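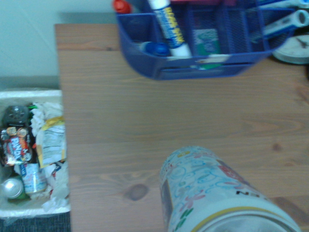 Foto: Ajith Shenoy / Laboratório Cultitz

Boas práticas na bancada: a mesa de trabalho vista pelo pulso do robô

Quem trabalha com braços robóticos em mesas comuns sabe como é bom chegar cedo e encontrar tudo pronto para gravar! Em janeiro o grupo Cultitz fechou a terceira revisão do seu guia de boas práticas para tarefas de mesa, e esta galeria acompanha o trabalho com uma vista da câmera de pulso e as regras que mais usamos no dia a dia.

A lata e o cesto
Lata branca estampada em primeiro plano, sobre o tampo de madeira, com o cesto forrado de saco plástico logo à esquerda. A regra 3 do guia trata de pares assim: objeto e destino devem caber na mesma vista antes de o braço começar a se mover. Parece pouco, mas poupa um monte de repetições.

O organizador azul
Marcador branco em pé num dos compartimentos de malha e, mais à frente, uma tampa azul deitada. Eu adoro cantos de mesa como este, cheios de coisinhas! O guia pede que o material de escritório fique onde as pessoas costumam deixá-lo e que a posição inicial seja anotada na ficha da sessão.

O que já está no cesto
Embalagens amassadas, papel branco, outra lata deitada. Para tarefas de descarte recomendamos variar o enchimento entre uma série e outra, sempre sem vidro quebrado e sem restos de comida. Cada série leva um número (a mais longa até agora é a 2331, feita com o pessoal da Kamum) e no máximo 38 tentativas, com pausa para conferir cabos e parada de emergência.

Antes de ligar
Mãos fora do alcance do braço, velocidade reduzida na primeira passagem, uma pessoa junto ao botão de parada. Vale para quem está começando e vale para o Ajith, que já passou das 1000 tentativas e continua lendo a lista em voz alta.

A ficha de sessão em branco está na página de materiais, na mesma pasta do guia. Sugestões para a próxima revisão são muito bem-vindas, principalmente sobre objetos cilíndricos!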